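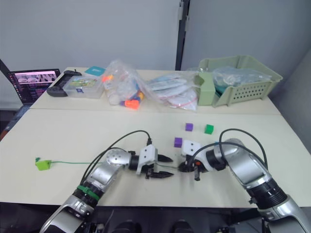
Ludorcombe College
Foundation Course in Play and Learning Materials
Handout: Small Cubes and the Work Surface

Module tutor: Kwok-wai Chou
Practical sessions: Romain Deschamps

1. Purpose of the session

Students will consider how plain coloured cubes may be set out for sorting, matching and copying tasks. The session lasts 120 minutes, with a break of 30 minutes. The group is limited to 22.

2. The surface

A white table top is preferred, as purple and green stand out well against it. Where two tables are pushed together, the join should be treated as a boundary, and all cubes kept on the nearer table. Laptops and controllers belong along the back, against the wall.

3. Setting out

Begin with three cubes, two of one colour and one of another. Leave a clear space between them. Cubes of the same colour should not be placed side by side, so that the learner has to look across the table to find the pair. Any block with a wire attached is to be kept to the left.

4. Recording

Each student is to draw the starting layout before any cube is moved, and again at the end. Colours must be written in words. A commentary of no more than 400 words is to be handed in to Mr Deschamps by noon on Saturday.

5. Reading

Fleury, chapters on colour and position. Valletti, the section on copying tasks. Both are held in the Sudard Room and may not be borrowed overnight.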